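Kuusk Evening Kitchen Course, Dridville
Handout 3: The board, and where to put it
Reading time: 3 minutes

Last session we did knives, and everyone went home wanting a new one. This session is about the thing underneath, which gets none of the admiration and most of the abuse.

Why bother with a board at all

Stone worktops are very hard. People buy them for exactly that and then chop onions straight on to them, and a month later they ask why the knife won't go through a tomato. A knife edge is thin metal and will fold over on marble long before the marble notices. Glass boards do the same damage with more noise. If you own one, it makes a decent stand for a hot dish.

Marble has its own weakness, and it's acid. Lemon juice, vinegar, wine and tomato all leave dull patches where the polish used to be. These are called etch marks. They are not stains and they will not wipe off, however cross you get. A board with lemon halves on it is doing two jobs.

Wood or plastic

We will not be holding the debate again, having lost most of an evening to it in October. In brief: plastic can usually go in the dishwasher (check yours), wood is kinder to the edge, and either will make you ill if you put raw chicken on it and then salad. Keep one board for raw meat and fish. Mark it on the side if you share a house with optimists.

The groove

Many boards have a channel cut near the rim. It catches juice from roast meat, ripe fruit and tinned tomatoes, up to a point. It holds less than you think, and a rested joint can fill it before you have reached the second slice. Tip it into the gravy as you go. For chopping herbs, turn to the plain face if your board has one, or you will spend the evening picking parsley out of the channel with the tip of a knife.

Stopping it from wandering

A board that slides is more dangerous than a sharp knife. Before you cut anything:

- Wipe the worktop dry.
- Wet a cloth, wring it out hard and lay it flat. A lumpy cloth gives you a rocking board.
- Put the board on top and push it with both hands. If it moves, start again.
- Set it square to the edge of the worktop, with room for your elbows.

Squareness sounds fussy. But a board at an angle puts your body at an angle too, and you find out about it in the lower back, usually halfway through a sack of carrots.

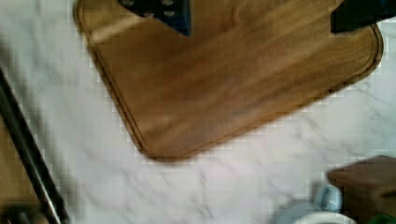
Fig. 1. Grooved wooden board on marble, lying at a slant. Straighten before use.

Washing and oiling

Hot water, washing-up liquid, both sides, every time. Wetting one side only is how boards warp. Never leave wood to soak, and never put it in the dishwasher unless you would like two smaller boards. Dry it with a towel and stand it on edge so that air gets round it.

Oil it when the wood looks pale and thirsty. Use food-safe mineral oil – olive oil goes sticky and then smells like an old chip shop. Rub it in along the grain, leave it overnight, and wipe off what's left. Don't forget the groove, where crumbs go to retire.

For next time

Bring your own board, clean, and one onion. The onion will not be going home with you.

39 shares | 3 comments
© Kuusk Evening Kitchen Course, Dridville | Contact the course office | Back to top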